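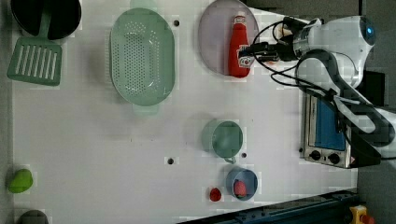
Godstead Table Rules

The Godstead Table Rules are a set of good practice rules for research work in which a robot arm handles small household objects on a table. They were written at the Godstead laboratory and are used also by two other groups, Lekier and Bae, which share recordings with it. The rules have 39 numbered items in two parts. The first part concerns the safety of people near the table, and the second concerns the order of the objects and the quality of the recordings.

The rules are not a legal standard and they do not replace one. A laboratory that follows them must still make its own risk assessment according to the law of its country.

History

Before the rules existed, each operator at Godstead kept personal notes. The same task could be recorded in several ways, and it was difficult to compare the results of one month with the results of the next. In January, Kendra McIntyre collected the notes in a single text, which was read and corrected by the operators during the following weeks. The present edition is dated 23 Jun 2026.

An earlier draft contained a long chapter on the choice of objects. It was removed after Lekier pointed out that its own objects were of other kinds and could not satisfy the chapter. The present text gives only general conditions: an object must be light enough for the arm, must not have sharp edges, and must not be made of glass. Toy food and toy kitchen items are accepted under these conditions.

Scope

The rules apply to a fixed arm with a gripper, mounted at a table, which is moved either by an operator or by a program. They do not apply to mobile robots, to arms that work with heat or liquids, or to work in which a person and the robot hold the same object. For this last kind of work Bae has a separate document, which is stricter.

Safety of people

The emergency stop must be reachable from the place of the operator without leaning over the table. It is pressed once at the start of each day to check that it works, and the result is written in the log. A cable, a bag or a box must never cover it.

During motion, all hands stay outside the reach of the arm. When an object has to be placed again, the operator first stops the arm and waits until it is still, then says "hands in" aloud. After the object is placed, the operator says "hands out" and only then may the motion start again. The two phrases are kept in English in all the groups, also where the staff speak another language among themselves.

New operators work together with an experienced one for the first 30 recordings. The speed limit of the arm is set in Driver, the control program used by the groups, and new operators do not have the right to change it.

Cables on the arm must have enough length for the full movement, but they must not hang so low that they pull an object with them. They are checked by hand with the arm stopped. A cable that shows damage to its outer cover is replaced before work continues, even if the robot still functions normally.

Arrangement of the table

The rules make a difference between target objects and background objects. A target object is one that the task names, for example a bottle which has to be taken from a plate. Background objects are the others. They make the task more similar to a real kitchen, where things are seldom alone, and they must remain on the table during the whole series.

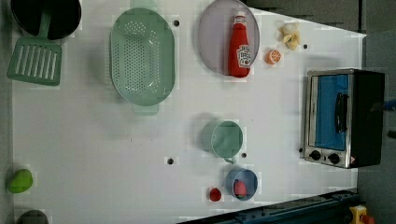

Work table seen from above, with toy food, a mug on its side and a toaster oven at the right.

Background objects may overlap. A spatula may rest on the rim of a pan, and a piece of fruit may be inside a bowl. This is permitted on purpose, as a program that has learned only from separated objects often fails with objects that touch. However, an operator must not build an arrangement that can fall when the table receives a light push.

Before each series the operator takes a reference picture of the table from the camera that will be used. If an object is moved by accident during the series, it is put back according to this picture. Small differences in angle are accepted. If the object cannot be put back well, a new series is opened with a new number.

The following points are also required:

The surface of the table is wiped before the first series.
Mounting holes in the table may stay open, but small objects are not placed over them.
Heavy objects, such as a toy oven or a case, stand where the arm does not need to pass low above them.
Objects that do not belong to the series are removed from the table and put in the box of their set.

Conduct of a recording

A recording begins with the arm in its rest position and the gripper open. The operator reads the task sentence aloud, starts the recording and performs the task without pauses longer than two seconds. Longer pauses are not forbidden, but the recording then receives the mark "slow".

When an object is grasped on a plate or in a bowl, the fingers should approach without pressing the dish. The grip should be firm enough to hold the object and no firmer.

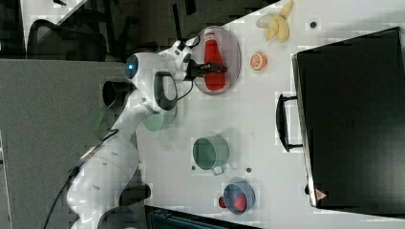

Failed recordings

A failed recording is kept. It is given the mark "failed" and one short reason, chosen from a list: missed grasp, dropped object, contact with another object, operator error, or technical fault. Free comments can be added below the reason. Deleting a recording is permitted only when a person appears in it who did not agree to be recorded.

The marks are checked by a second operator, who has not seen the marks of the first. Where the two do not agree, the recording is put aside and both look at it together.

Criticism

Some operators find the second part too detailed for short experiments. Lekier uses the reference picture only for series that will be shared, and skips it for internal tests. Bae has asked for a clearer definition of "light push", which the present edition does not give.

See also

Driver (control program)
Reference picture
Task sentence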